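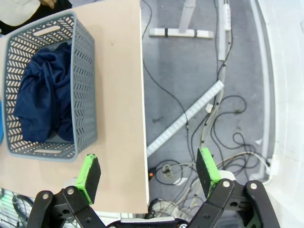 Duvex is a set of teleoperated demonstrations for sorting clothes from a mixed pile into two baskets, recorded with one arm and a two-fingered gripper. This card covers the Warley split, which was used to train and test the grasp-point model described below. Each episode has a wrist stream and a fixed stream. The wrist stream keeps both fingers in view, and their lime-green trim against the black pads is what the finger tracker locks on to. Floor clutter is left in: past the table edge the wrist view takes in carpet, loose cables and a power strip, and models trained on tightly cropped images did worse when the arm moved out over that side.

Contents

The split holds 83 episodes. Of these, 70 are for training and 12 for testing; the remaining one is a calibration run and should not be used for either. Video is stored at 20 frames per second. Joint positions and gripper width are resampled to match.

Task

The operator takes the top garment from the pile and releases it over a basket. Navy and bright blue items are kept in the same pile on purpose – early versions of the model split garments by colour edge alone and failed on dark folds. A label or a sleeve is not a valid grasp target unless it is marked as such in grasps.csv.

The fixed stream sees both baskets and the pile between them. It is the only view used for scoring placement, as the gripper can hide a basket rim from the wrist. Faces are blurred before release, and the blur is also applied to mannequin heads.

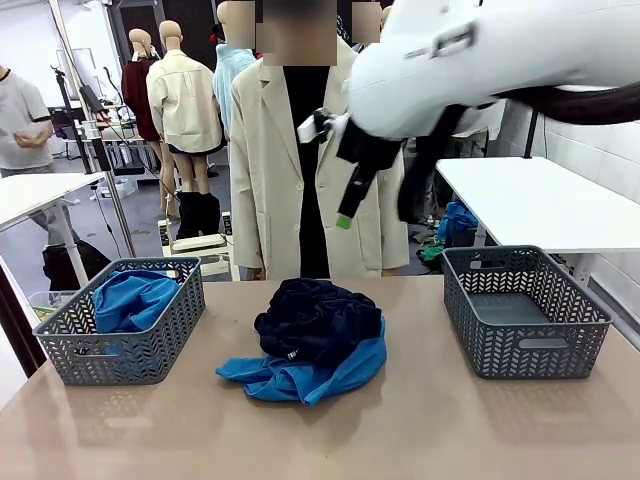 Known problems

Wrist and fixed clocks drift apart in long episodes. Run align.py first.

Gripper width is unreliable when the fingers are fully open.

Changes

June: grasp labels redone for the test set. Results from the earlier Zultanbridge labels are not comparable.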